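Cinora (assembly service)

14 shares · 3 comments

Cinora is a robot assembly service sold by Skallix, a small automation firm. It is aimed at makers of light household goods built from tubes, poles and fabric covers, such as stands, racks and small frames. A customer sends in a product and its parts, and Skallix returns a trained two-arm routine that handles them, together with the grippers it was trained on. The service was set up by Vitória Cunha and Jérémie Coste, who had both worked on packing lines.

Background

Tubular goods are cheap to ship flat but slow to put together. Poles have to enter their sockets at the right angle, and a fabric cover can shift while a pole is going in. Most earlier systems used one arm and a metal jig cut for each product. Cinora does without the jig. One arm steadies the base and the other brings the part, and the roles can be swapped partway through a job.
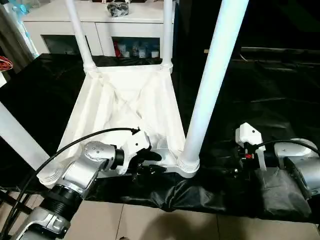 Skallix charges by the product, not by the hour. The basic plan covers 2 products and up to 20 separate parts for each. The larger plan, called Clernum, adds support for soft covers and allows a run of 1,000 units before the routine is checked again. Customers who already own a pair of arms can buy the grippers and software alone.

Equipment

The standard kit has two jointed arms, a gripper for each, a camera placed at head height and smaller cameras at the wrists. The head camera is used to find the base and plan the approach. Wrist cameras take over for the last part of the reach, when the hands tend to block the view from above. The work surface is left to the customer — Skallix asks only that it be steady and covered with something that does not slide.

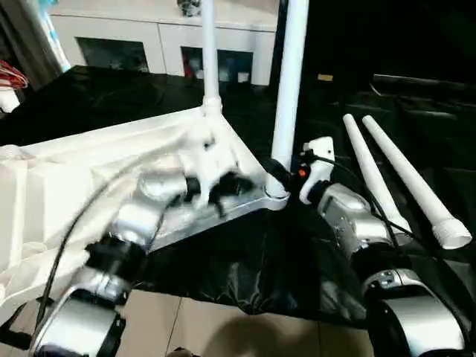 Training is done by a human operator who guides both arms through the job many times. Quentin Fleury, who wrote the training guide, recommends starting with the base alone and adding poles one at a time. The guide runs to 119 pages, and a good share of it deals with threaded ends, which need a turning motion that the grippers can make only in short steps. Push-fit joints are faster to teach.

Reception

Hervieu, a maker of folding racks, was an early customer and tested the service from March. Its production lead, Aurélien Tanguy, praised the handling of long poles but found setup slow whenever a cover was involved.
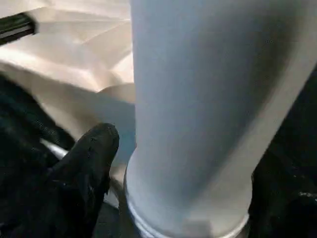 Smooth, pale plastic parts were another weak point in the Hervieu trial. Tanguy reported that the wrist cameras sometimes lost the edge of a part at close range, and that better side lighting helped. Skallix later added a lighting section to the guide.

Jérémie Moulin, who reviewed Cinora for a trade newsletter, called it good value for short runs and poor value for a product that rarely changes, where a fixed jig still wins on speed. He also noted that spare gripper fingers have to be ordered from Skallix.

See also: Bimanual manipulation; Flat-pack furniture; Robot end effector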